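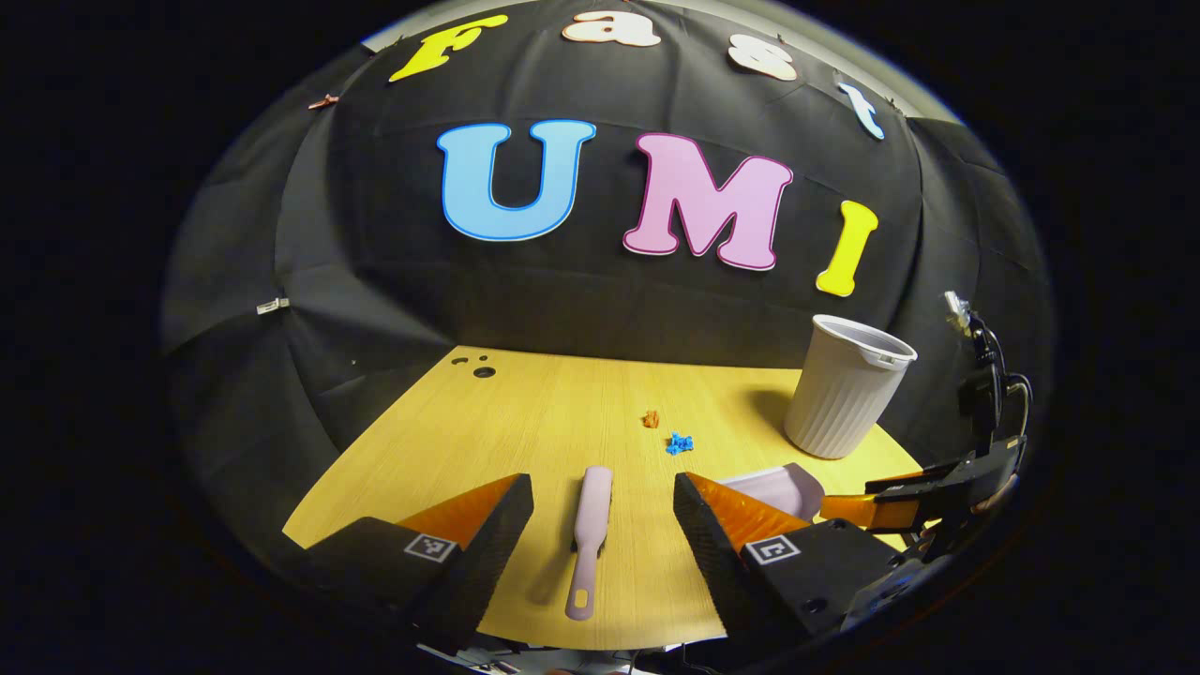
Section 5. Preparing the Trondo for a filmed interview

The Trondo recorder takes sound from up to eight microphones and keeps it in step with a separate video camera. This section covers a seated interview with one presenter and one guest, as used for entertainment news, music programmes and short promotional pieces. Complete Section 4 (Power and Storage) first. The background plays a small part in the sound as well as the look: black fabric hung in soft folds, with the title in large cut-out letters pinned to it, reflects less speech than a painted board of the same size. Fasten the fabric with clips along its edges and check that none of them touches a microphone stand or cable.

5.1 Placing the microphones

1. Seat the presenter and the guest, or two stand-ins of similar height.
2. Fit a clip-on microphone to each person at the level of the breastbone. Keep necklaces, lanyards and long hair clear of it.
3. Connect the presenter to input 1 and the guest to input 2.
4. Place the spare microphone on its stand, out of shot, and connect it to input 3. It should point at the guest.
5. Press ARM on each input in use. The ring around the button turns amber.

Note: Sequinned or heavily beaded stage clothes produce a constant rattle. Use the spare microphone as the main source for that guest and leave input 2 armed as a reserve.

Caution: Do not connect a microphone while the headphones are being worn. The click can be very loud.

5.2 Setting levels

1. Turn all input dials fully to the left.
2. Ask the guest to talk at normal speed. Reading aloud gives a false level -- ask about the journey or the last show instead.
3. Turn dial 2 to the right until the meter peaks in the upper green band. Occasional yellow is acceptable. Red is not.
4. Repeat for the presenter on dial 1, then for the spare on dial 3.
5. If the guest will sing or play during the interview, save a second preset at a lower level (MENU > PRESETS > SAVE AS B).

Press and hold B for two seconds to change to the second preset. The change is made without a gap in the recording.

5.3 Matching the camera

1. On the recorder, select MENU > SYNC > EXTERNAL.
2. Connect the sync cable to the camera. The word LOCKED appears on the display.
3. Start the camera, then the recorder.
4. Record a test of 60 seconds and play it back with the picture. Lip movement and speech should agree at the beginning and at the end.

If LOCKED flashes, the camera and recorder are set to different frame rates. Correct the camera, not the recorder, and repeat the test.

5.4 Marking passages

Guests sometimes ask for a name or a remark to be left out. Press MARK at the moment of the request. The recorder stores the time and the file number; the sound itself is left unchanged. One session holds up to 1200 marks. Marks may be given a label afterwards in Modatlow, the desktop program supplied.

Marks coloured red in Modatlow are excluded from any preview copy sent outside the production. They are not excluded from the full backup. Store the backup accordingly.

Caution: Deleting a mark does not delete the passage. See Section 7.3, Removing sound permanently.

5.5 Ending the session

1. Stop the recorder, then the camera.
2. Wait until the storage light goes out before removing the card.
3. Copy the card to two separate drives.
4. Enter the guest's name and the programme title in the session sheet.

Revised 10 November 2020. Text: Azadeh Arabzadeh. Technical check: Shahram Kiani.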